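Evangelista says its Furia electric hatchback is on the way. Again.

Jun 12, 2018

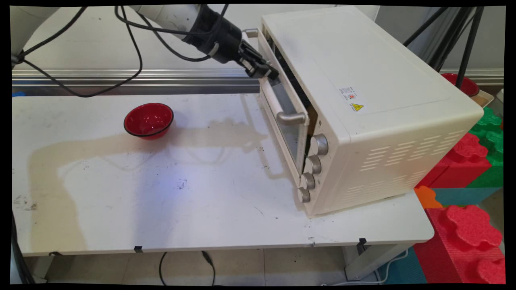 Evangelista will start building the Furia at its plant in Girkton before the end of the year, the company said in a short statement that left out the price, the battery supplier and the name of anyone who has ordered one.

If the plan sounds familiar, it should. The small electric hatchback was first promised for the spring, then for "early summer," and in May the start date vanished from the company's website altogether. The new target comes with no month attached.

What the statement does offer is a pair of numbers. Evangelista says it has taken 1,480 reservations for the Furia, and that 1,066 of those came from buyers who have never owned an electric car. It takes a refundable deposit of $100 to get on the list, a sum that many people would hand over for a decent parking spot. How many of those names turn into sales is anyone's guess, and the company declined to make one when asked.

The plant itself is real enough. Evangelista took over the former bus works in Girkton two years ago with the help of a local tax break, and the paint shop is said to be finished. The body line is described as "substantially complete," a phrase the company also used last fall. Asked what was still missing, a spokesperson said the remaining work was "on schedule" and would not say which schedule.

Range is another soft spot. The car shown to reporters in Reltmont last year was billed as good for 200 miles on a charge. The latest statement says only that the Furia will have "class-leading everyday range," without naming the class. There is no word on an official test result. Fast charging, once listed as standard, now appears under options.

Evangelista also says it has signed 11 dealers, most of them within an hour's drive of Reltmont. Two contacted for this story confirmed they had agreements in place. Neither had been given a delivery date, and one was still waiting to hear what kind of charger to install – or who would pay for it.

The company has said it wants to keep the Furia below the price of a well-equipped gasoline hatchback. That would be welcome, and it would also be difficult for a first-time carmaker with one model and one plant. Bigger firms have tried it with far more cash on hand and ended up losing money on every car.

Reservation holders will be asked to pick a color and trim "in the coming months," according to the statement. Deposits can be refunded until an order is confirmed.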